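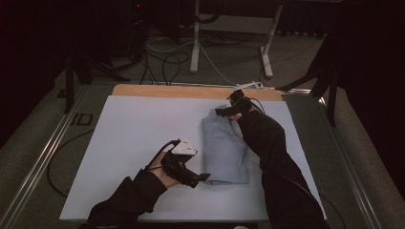
Mangubat, 08/04/2019

Re: Trikden hand grippers – anyone using them for cloth?

On the day the trial kit came, Honeylyn Macapagal wrote:

> Has anybody on the list bought the Trikden pair? Brirnum is quoting us for two handles, cables and the recording software, and the brochure says a new user is "productive within the hour." We fold towels and shirts all day here and I would like to know what happens with cloth before I ask for money.
>
> Also, is the cable as short as it looks?

Honeylyn,

We've had a pair on trial at Luvmont and I have opinions, most of them about cable.

The hour is fair if you don't count unpacking. I had both handles talking to the software before lunch, and most of the morning went on finding the page of the manual that wasn't about warranty. After that you hold one in each hand and do the job, and it records what you did. My sister asked what I was doing at work these days and I said folding laundry with pliers. She has stopped asking.

Cloth is what we got them for, so that's most of what I can tell you. The way that works for us is to pin a corner with one hand and come in low with the other, jaws nearly flat to the board. Come in steep and you pinch the top layer only, and the fold you were so pleased with opens up like a newspaper. Thick seams are easy. Thin cotton is miserable for the first 50 folds and then gets merely annoying. We logged 247 in the first stretch, and I threw out 9 where I'd dropped the handle or sworn loudly enough to lose my place.

Get a pale, matte board to work on. Ours lies flat on a wooden base with a small clamp at the far edge. Before the clamp went on, the board crept away from me all afternoon and I blamed the software for it, in writing, to Brirnum. They were very nice about it.

The cable isn't short. It's stiff, so it loops up over the back of your hand and then tugs at the wrong moment. Run it down your forearm and wear long sleeves. I asked whether a softer one was available and was told it was "under consideration," so I bought tape.

Would I pay for it? For the handles, yes. The jaws still close square after a lot of use, and my hands hurt less than they did with the last thing we tried. The software I'd rather rent by the month, and they will let you if you ask twice. The quote will probably include a support plan covering 1,000 recordings. Leave that off until you've seen how many you make in January, when everyone is back and pretending to be keen.

If you want to try ours before you sign anything, they're here until the trial runs out. Bring your own shirts.

Cherry Mae Barredo
Luvmont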